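Relabeling intermediate states in two-arm sorting

I have been trying to get more out of a small set of two-arm demonstrations without collecting more of them. The method in this post is simple enough that I expected somebody to have written it up already, and parts of it do overlap with older work on hindsight relabeling. The version for two arms with a shared instruction has a couple of complications, and those are what I want to record.

The starting point was a policy I call Kollby. It takes camera images, joint positions for both arms and a text instruction, and it outputs a chunk of target joint positions for both arms together. It was trained on 600 demonstrations of tabletop tasks with foam cubes: sort by color, stack, unstack, move one cube next to another, put a named cube in a named bin. Each demonstration came with one instruction, written before the operator started.

Kollby does well when an instruction maps onto one motion. It does poorly when the state of the table has to be taken into account first. The typical case is a stack. If the instruction is to put the cyan cubes in a bin and the cyan cubes are stacked, the policy often closes at a height between the two cubes and brings both up, or knocks the upper one off. When the same two cubes sit apart on the table it has little trouble.

My first guess was gripper calibration. I spent most of a week on that and found an offset in the right wrist, but it was too small to matter. Fixing it changed nothing I could measure. The second guess was coverage: maybe the demonstrations did not include enough stacks. They include plenty. What they lack is language attached to the moments when a stack exists as an intermediate state. An operator told to "clear the table" may take a stack apart on the way, and the only label on that segment is "clear the table."

So the idea is to cut demonstrations at intermediate states and give each piece its own instruction, written after the fact from what the piece achieves. The labeling tool is called Orico. It does three passes.

The first pass finds candidate cut points. A cut point is a time step where both grippers are open, both wrists are below a speed threshold, and no cube has moved for half a second. The condition has to hold for both arms at once. I tried per-arm cuts first, and they gave segments where one arm finished a clean pick while the other was stopped halfway through something. Training on those made the idle arm twitch.

The second pass compares the cube layout at the start and end of a segment and writes the difference as a list of relations: on top of, next to, inside, near. "Near" is the weak one. I defined it by distance between centers, and the threshold took some adjusting.

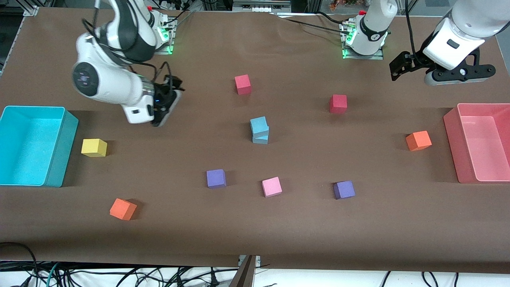 Cube sorting setup, both grippers raised, cyan cubes stacked at center.

A layout of this kind is what I use for most of the checks. There are several colors with more than one cube, a bin at each side, and a single cube close to each bin, so "near the bin" has a definite answer while "the orange cube" does not. The upper cyan cube is slightly offset and tilted on the lower one, and that matters for the second pass: a strict test of vertical alignment rejects a stack like this, and the segment that built it gets no label. I loosened the test so that the upper center only has to project inside the footprint of the lower cube.

The third pass turns the relation list into text. I used templates with a small amount of paraphrasing. A larger language model gave nicer sentences, but it also added details that were not in the relation list, such as which arm to use. Those were sometimes wrong. Templates are dull and they stay consistent.

After filtering, I trained a second policy, Jiang, on the original demonstrations plus the relabeled segments. Architecture, optimizer and step count are the same as for Kollby. Sampling is half original episodes, half segments. I did not tune the ratio much. Training on segments alone produced a policy that finished one subtask and then stopped dead, which makes sense given that each segment ends with both arms at rest.

Evaluation used 30 starting layouts that were not in the training data. Each policy got one attempt per layout, in shuffled order, with the same instruction. A trial counts as a success only if the final layout matches the instruction and no unrelated cube was moved out of place. Touching an unrelated cube is allowed.

Kollby: 11 of 30.
Jiang: 23 of 30.

I would not read too much into the exact difference. With a sample this size the intervals are wide, and both policies come from a single training seed. The change in failure type is more useful to me. Kollby's failures were mostly grasps at the wrong height on stacks and picks of the wrong cube when two shared a color. Jiang still picks the wrong one of two same-colored cubes. The wrong-height grasps became rare. When it does fail on a stack, it usually takes the upper cube correctly and then drops it at the rim of the bin.

The bin rim failures have a separate cause, I think. The bins are at the far sides of the workspace, and in the fixed camera view part of each one is outside the image. The policy has to infer where the opening ends. The translucent pink bin is worse than the cyan one, and I suspect the contrast between its walls and the brown paper is part of the problem. I have not tested that by swapping the bins.

One side effect I did not expect: arm choice got better. Kollby tends to prefer the right arm even for cubes well over on the left arm's side, and it would reach across at full extension. Jiang picks the closer arm more often. My explanation is that the segments are short and the arm doing the work is usually the closer one, so the association is easier to learn than in long episodes where both arms do a bit of everything. I have no experiment that isolates this.

Some things that did not help:

Adding the relation list as a second text input at training time. It lowered the training loss and did nothing on the table.

Cutting segments more finely, down to individual grasps. The policy became hesitant and paused after every release.

Dropping segments where nothing changed. I assumed these were junk. Removing them made Jiang more likely to disturb cubes at the start of an episode. They are back in, with the instruction "leave the cubes as they are."

The main limit is that Orico depends on knowing the cube poses. I get them from color segmentation, and that works with bright foam cubes on plain paper. It will not carry over to objects with mixed colors or to a cluttered table. The paper itself causes some trouble, as a strong crease can show up as an edge in the segmentation mask. I replace the sheet when the false detections become annoying, usually on a Friday.

The next version, Fostari, drops the color segmentation and tries to predict the relations straight from image features. I hand-labeled 56 segments as a check set. So far it gets "on top of" and "inside" right in most cases and is close to useless on "near." It also confuses a cube standing behind another with a cube standing on it when the camera angle is low. A second view should fix that, at the cost of calibrating one more camera, and I would like to see how far one view can go first.

The template file and the cut point thresholds will go up once I have cleaned out the hard-coded paths. The speed threshold is specific to these arms and will need to be set again for anything else.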